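Matching gifts at Sidomgate, part two

Print | E-mail

The Wikum fund closes in October, and employer matches still post late. Vurna takes almost 60 days to confirm one. Shao takes 8.

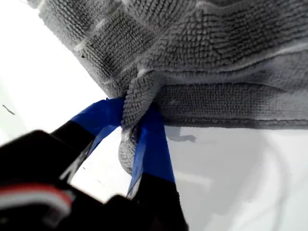 Gray towel, hemmed edge.

I log each gift when pledged and again when paid.
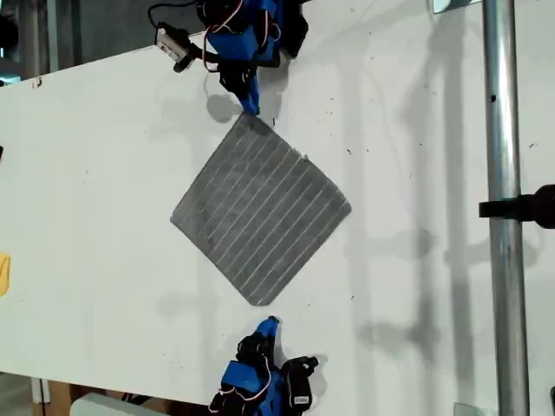 Restricted gifts get a separate ledger at Sidomgate. I shade their rows dark gray with thin white rules, much like the striped cloth on the white table, and they stay easy to find on a printout. Unmatched gifts remain unshaded until the employer pays.

Print | E-mail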